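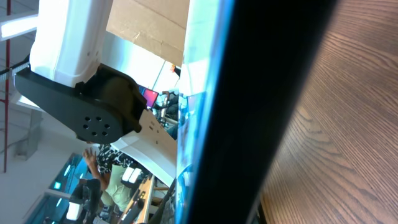

Slide 1 - Quoting less and selling the same

Good afternoon. My name is Kanako Shimada and I run the sales office at Fustent. We make metal brackets and small housings, mostly for companies that build shop equipment. I was asked to speak for twenty-five minutes and leave time for questions.

(Wait until the door is closed. The people from the previous session need a moment.)

I want to speak today about quotes. I mean the price offers we send to customers who ask "how much for this part?" In my company this was a bigger problem than the machines, the staff or the bank. We did not see it as a problem for a long time. We were proud of it.

Slide 2 - The year we counted

In the year before we changed anything, we sent 553 quotes. We received 92 orders from them. I will let you do the division. It is a bad number for a shop of our kind, and I had believed it was much better. If you had asked me in May of that year, I would have told you that we win one in three.

Please notice that I was not lying. I remembered the wins. When an order comes, there is a drawing, a delivery date, people talk about it at lunch. When a quote is lost, usually there is only silence, and silence is easy to forget.

(Ask the room: who knows their own number? Do not make anybody say it aloud.)

Slide 3 - What one quote costs

Prasetyo Rahman, our estimator, kept a sheet next to his keyboard for six weeks and wrote down the start and end time of each quote. The simple ones took him under an hour. The difficult ones took most of a day, and they also took time from the production manager, who had to look at the drawing and say if we can hold the tolerance.

We added up his hours, her hours, and the calls to the coating supplier. I do not show the total here. It depends very much on salaries, and yours are different from ours. But I can say that for small jobs we had often spent our profit before the customer opened the email.

The average order that year was $3,545. That sounds fine until you see how many of them were far below the average. A few large orders pulled it up.

Slide 4 - Where the requests came from

This slide is the one I would keep if I had to throw away the others.

We put the requests into four groups:

Existing customers, repeat part.
Existing customers, new part.
New company, somebody we had spoken with.
New company, request by email only, no conversation.

The fourth group was the largest. It gave us almost no orders. Many of these people were sending the same drawing to many shops, and some of them had already chosen a supplier and needed two more prices for their file. I do not blame them. Their purchasing rules ask for three prices. But we were paying for their rules.
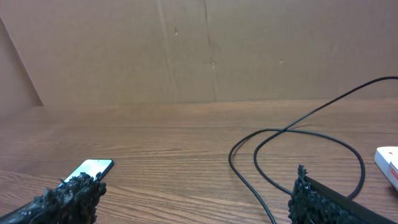
The second group, existing customers with a new part, was where we won most. And here is the uncomfortable thing: these customers waited longest for our answer. We thought, they know us, they will wait. So the stranger got his quote in two days and the good customer in nine.

(Pause. In the rehearsal people wanted to write this down.)

Slide 5 - The four questions

We made a short form. I was against it at first, I thought it would look arrogant. Hakim Liem, who was then our newest salesman, wrote the first version and I changed only the politeness.

1. What is the part used for?
2. When do you need to decide?
3. How many in the first order, and how many in a year?
4. Is somebody making this part for you today?

If the customer answers the four questions, we quote. If he does not answer, we send a price range and an invitation to call. The range takes Prasetyo five minutes.

The fourth question is the most useful. Some people answer it very openly. "Yes, but they are always late." Then you know that you should not compete on price at all, you should write about delivery.

Slide 6 - Example: Rumstead

I have permission to tell this one. Rumstead makes display shelving. They sent us a drawing for a corner bracket, email only, and asked for a price on three quantities. Under the old way we would have quoted it the same afternoon and heard nothing.

Hakim sent the form. Their buyer called him, a little annoyed, and in this call he explained that the bracket was failing at the bend. Our production manager suggested a wider radius and a different grade. We quoted higher than the shop they were using. We got the order, and later the next two parts in the same family.

I should say that it does not always go like this. Sorrentino, which some of you know from the restaurant equipment side, told us that they do not fill in forms for suppliers. We lost that chance and I think we were too stiff. Today I would pick up the phone and ask the four questions by voice.

Slide 7 - What went wrong

I want to spend real time here. (Do not hurry this slide, even if late.)

First, we did it in one step, for everybody. Old customers received the form too. One of them had bought from us for eleven years and he was offended. I drove to see him. After that, existing customers never got the form again, they got a name and a direct number.

Second, the sales people were paid partly by number of quotes sent. I had forgotten this completely. For two months they were losing money by doing what I asked of them. Saulius Lukoševičius from our accounting told me, quite dryly, that he could see it in the payroll before he could see it in the sales. We changed the bonus to gross margin on orders received, and we paid back the two months.
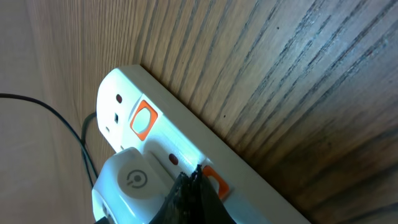 Third, I expected the free time to be used well by itself. It was not. Prasetyo had a quiet week, then a normal week, then other small tasks filled the space. We had to decide on purpose that the hours go to the second group. Now a new part from an existing customer is answered in two working days, and he has a fixed time every morning for it, from eight to ten, no phone.

Slide 8 - The year after

We sent 178 quotes. The number of orders stayed nearly the same, and the average order was larger. I am careful with this comparison. Steel prices had moved, and one customer opened a second plant, which helped us with no effort from our side. So please do not go home and say that Fustent doubled anything with a form.

What I can say with confidence is that the estimator goes home on time and the good customers stopped calling to ask where their price is.

Slide 9 - If you want to try it

Take last year's quotes. Put them in a plain spreadsheet, with the customer, the date, the value, won or lost, and which of the four groups. It took us two afternoons. Do not buy software for this. Jin-sol Joo from Histusport, who will speak after the break, did the same work on paper cards and her result was as clear as ours.

Look at how your sales people are paid before you announce anything.

Start with new companies only. Keep the phone open for those who refuse the form.

Decide in writing who gets the saved hours.

Slide 10 - Questions

(Likely questions, with short answers.)

"Do you lose big customers this way?" Perhaps one. I told you about it.

"Does the price range bind you?" No. We write on it that it is a range and that the final price needs the full drawing. Ask your own lawyer for the wording.

"Can I have the form?" Yes, paper copies are on the table by the entrance. Please change the wording so it sounds like your company.

(If nobody asks, tell the story of the quote we sent twice to the same customer with two different prices. He accepted the higher one.)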